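Week 4 handout. Reading a brick wall: bonds, mortar and movement

Course 301, Materials and Methods in Small Buildings

Bring this handout to the site walk. The terms marked in bold will be used without further explanation from here on.

## 1. Words for the brick itself

A brick has six faces, and masons name them by how they are used in the wall. The long narrow face is the **stretcher**. The short end is the **header**. The large face that takes the mortar is the **bed**. A brick stood upright with its narrow long side showing is a **soldier**, and one stood upright with its broad side showing is a **sailor**. You will see soldiers over window openings more often than anywhere else.

One horizontal row of bricks is a **course**. One vertical layer, a single brick thick, is a **wythe**. Older texts from Britain write "withe" or "leaf". Use "wythe" in your assignments.

A cut brick is a **bat**. A **closer** is a brick cut to finish out a course. The queen closer is cut along its length, so that it shows half a header on the face. If you find a queen closer near a corner, the wall was probably laid with some care.

## 2. Bond

Bond means the pattern in which the bricks overlap. The overlap spreads load sideways and keeps vertical joints from lining up. A wall with long vertical joints running straight through it will crack along them.

**Running bond.** All stretchers, each course shifted by half a brick. In a new building this nearly always means a veneer one wythe thick, tied to a frame behind it with metal ties. The brick keeps the weather off and carries only its own weight.

**Common bond.** Several courses of stretchers, then one course of headers. The headers reach back into the second wythe and hold the two together. Count the stretcher courses between header courses when you survey a wall and write the number down, as it often changes where an addition was built.

**English bond.** One course of stretchers, one course of headers, all the way up. Strong and slow to lay.

**Flemish bond.** Stretchers and headers alternate within each course. It uses more facing brick and was often kept for the street side, with common bond around the back.

**Stack bond.** No overlap at all. It needs steel reinforcement in the bed joints and should be treated as a finish.

Do not assume that headers on the face prove a solid wall. Snapped headers (half bricks laid to look like headers) turn up in veneers too. Check the wall thickness at a door or window before you decide.

## 3. Pattern and relief

Bricks can be set forward or back from the face of the wall to make shadow lines. A projecting course is a **string course** if it runs along the wall and a **corbel** if each course steps out past the one below. Bricks set at an angle so that their corners show make a **dogtooth** course.

Recessed work is safer indoors than out. Every ledge on an outside wall holds water and snow, and the mortar on top of a ledge fails first. When you look at a patterned exterior, check the upper edges of the relief before you look at anything else.

Color patterns work differently. Dark headers in a lighter field are often bricks that sat close to the fire in the kiln. They tend to be harder than the rest and may be slightly smaller, so the joints around them are wider.

## 4. Mortar

The rule for this course is that the mortar should be weaker than the brick. A wall moves with heat, moisture and settling. If the mortar is soft, small movements are taken up in the joints, and joints can be repaired. If the mortar is hard, the brick breaks.

Lime mortar is soft and lets moisture out. Portland cement mortar is hard and much less permeable. Repointing an old soft-brick wall with hard cement mortar traps water in the brick, and the faces come off in freezing weather. This is called **spalling**. The Skadstead warehouse is our case for this - see the reading by Sharifi, section 2, and pay attention to the difference between the north and south walls.

Joint profiles to know:

- **Concave:** pressed in with a rounded tool, sheds water well
- **Weathered:** slopes outward toward the bottom, sheds water well
- **Flush:** cut level with the face, acceptable in sheltered places
- **Raked:** set back from the face, holds water, best kept indoors

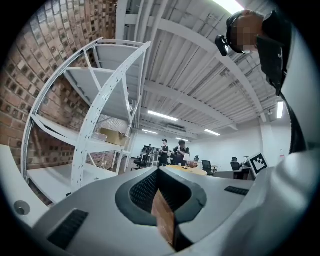
*Notes by Bernardo Sampaio, revised 25 February 2021*

## 5. Movement and cracks

Fired clay brick grows slightly after it leaves the kiln as it takes up moisture. Most of that growth comes early, but it does not reverse at ordinary temperatures. Concrete block does the opposite and shrinks as it dries. A wall with clay brick tied to concrete block needs flexible ties and expansion joints.

Read a crack in this order:

1. Does it follow the joints or pass through the bricks?
2. Is it wider at the top or at the bottom?
3. Are the edges clean or dirty?
4. Have the two sides moved in or out relative to each other?

A stepped crack along the joints often points to settling at one end of the wall. A horizontal crack above an opening may mean a rusting steel lintel. Rust takes up more room than the steel it came from, and it lifts the brick. Dirty edges or old paint inside a crack mean it has been open for a while. They do not mean that it has stopped.

## 6. For next time

Read Sharifi, section 2, and the Kisano case notes, page 332 only. Draw one wall you pass often, at least six courses high and two bricks past a corner. Label the bond, the joint profile and any closers. Pencil is fine. Photographs alone will not be accepted.

The Pridska drawings will be discussed in April, after the section on arches. The sketch is marked out of 100, with half the marks for correct labels.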